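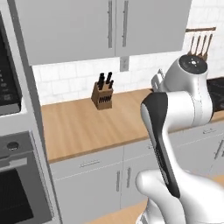

How to Check a Painting Before You Pay for It

Most advice on buying a secondhand oil painting tells you to trust your eye. Your eye is what the seller is counting on. Mine once talked me into paying 600 dollars for a harbor view "attributed to Brynhildur Fogh" that was a print on canvas with clear gel brushed over the top.

You need a flashlight, a magnifier and ten minutes alone with the picture. If the seller won't give you ten minutes, go home.

1. Turn it over first. Look at the back before you let yourself like the front. Old canvas darkens unevenly, and it usually stays paler where the stretcher bars covered it. An even tea color from edge to edge makes me suspect tea.

2. Read the labels, then doubt them. A gallery label proves that somebody owned a gallery label. I have seen two pictures in one Prollcombe shop with the same Grekberg exhibition sticker and the same stock number, 44. Check whether the glue has stained the wood and whether the frame is as old as the label claims.

3. Light it from the side. Hold the flashlight almost flat against the surface. Real brush marks go where the paint goes. On my harbor view the ridges ran straight across the masts as if they weren't there.

4. Use the magnifier. Look at a patch of sky or skin. Rows of tiny colored dots mean a print. No dots doesn't mean you're safe, as good modern prints hide them well.

5. Leave the signature for last. It's the easiest part to fake. See if it sits on top of the varnish, or if the paint has run down into old cracks. Either one is a bad sign.

About certificates: Reece Dunmore at Vrettos Framing charged me 100 dollars for a written opinion, and it was useful because he listed what he couldn't tell. The one that came with the harbor view, from an outfit called Drutolow, had a gold seal and no phone number.

A black light is worth trying if you own one. Newer retouching often shows up dark, but some varnishes block it, so a clean result doesn't tell you much.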